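Visit report: a packing site in Oscombe, and what the people there think about the machines

In February I had the chance to visit the packing site of Avama in Oscombe. I work in a smaller company which also packs travel sets and care products, and my manager wanted me to see how others do it before we spend money. I am writing down my notes for my colleagues, and maybe they are useful for other people too.

We were a group of 15 visitors. The meeting point was the side entrance at nine in the morning, and I was early because I was afraid to miss the bus. Huguette Friesen received us. She is responsible for the packing floor and she was there already when everything was done by hand. We got yellow vests and safety shoes. My shoes were one size too big, so I walked a little slowly all day.

The first hall was the one I knew from the brochure. Cartons come in on a belt, a machine from Kulkarni cuts them open, and an arm takes out the bottles and puts them in trays. It is quick and quite loud. In the year before the arm came, five people on each shift stood at this place. Now there is one, Muthu Thevar, and he watches three screens and removes the cartons which are damaged. I asked him if he likes it better. He said his back likes it better, but the day is longer, because before he could talk with the others while the hands were working. I wrote this sentence down immediately.

Where the other four went was the question of almost everybody in the group. Two moved to the returns department, one is in maintenance now after a course of some months, and one left. Mrs. Friesen said it openly, and I respected this. She also said the company told the people too late. They heard about the arm when the floor was already marked with tape.

After the coffee we went to the part I had come for, the filling of the pouches. A pouch is soft, it never lies in the same way two times, and the zipper side is sometimes folded in. In my company we have the same trouble. More than 1,000 sets go out from Oscombe on a normal day, and this step is still done by people. The firm Rosberg is now working with them to change this, and they begin with the hands of the workers. The packers hold a gripper with two fingers and do their usual work with it, and what it records is used later for teaching an arm.

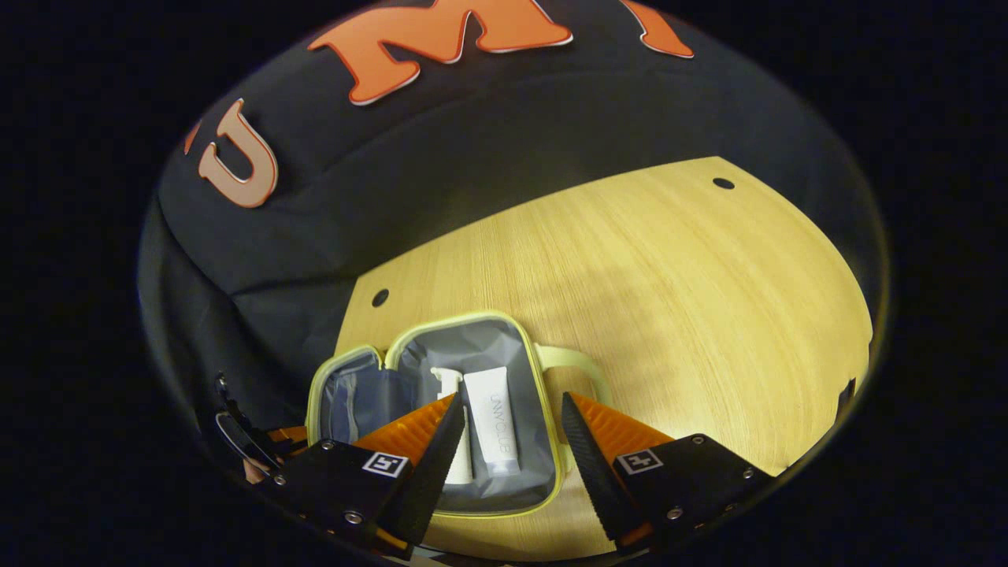
Thenmozhi Salian has packed sets for many years and she is one of the people who work with the gripper. She explained that in the first week she was slower than a beginner, and it made her angry. With bare fingers you feel if a bottle is standing well. With the tool you must look, and you must close it slowly. She now does it for four hours in a shift and packs in the normal way for the rest. The hours with the tool are paid a little higher. This was not so at the start – the packers asked for it together, and they got it.

I wanted to know if she is worried to teach a machine her own job. She thought for some time. Then she told us that she would prefer to be the one who teaches it, because otherwise somebody would do it who has never packed anything. But she also wants a written promise about what comes after, and for the moment there is only a spoken one.

Retno Chong from Rosberg answered the technical questions. I did not understand everything. What I understood is that the bad attempts are kept too, and that they change the items and the tables on purpose so the arm does not learn only one arrangement. On my question when an arm will do the pouches alone, there was no date. I found this better than a date which is not true.

Lunch was in the canteen, with a good lentil soup. I sat near Alvar Rustad, another visitor, whose company bought an arm for a similar job and uses it now only for closing boxes. His advice was to let the packers try everything before signing. He repeated it when we gave back the vests.

For us I would propose to look first at the opening of cartons, where the heavy lifting is, and to leave the pouches as they are for now. And we should talk with our packers before the tape is on the floor. I have the papers from Kulkarni on my desk, if somebody wants to read them.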